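Reading time: 2 min

Minmont publishes results of household chore trial

Minmont has released the results of a six-month trial that asked whether walking robots are ready for everyday work in homes and small shops. The short finding is that they can do some of it, slowly, and with a person close by.

The trial ran until June and covered 1,962 attempts at seven chores, among them carrying containers, wiping worktops, loading a washing machine and restocking low shelves. Salminen ran the household tests and Balmont handled the shop-floor work.

Carrying gave the best results. Around 60 per cent of all attempts were finished without help, and most of those were carrying jobs – picking something up by its handle, walking a short way and setting it down. Folding and sorting laundry did worst, and Salminen has dropped both from the next round.

Speed remains a problem. Most chores took several times longer than they would take a person, and the shop-floor tests were stopped whenever customers were present.
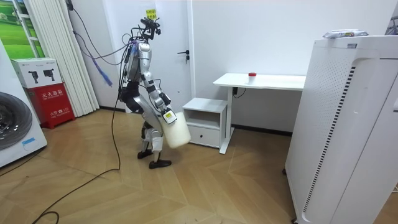 Can a household buy a robot that does the chores yet?

Minmont does not expect to offer one for home use until a machine can work through a full day without supervision, and none in the trial did so.

A second round, with stairs and heavier loads, will be held at Prerau. The full report is available from the Minmont press office on request.

Contact: Minmont press office | © Minmont. All rights reserved. | Back to top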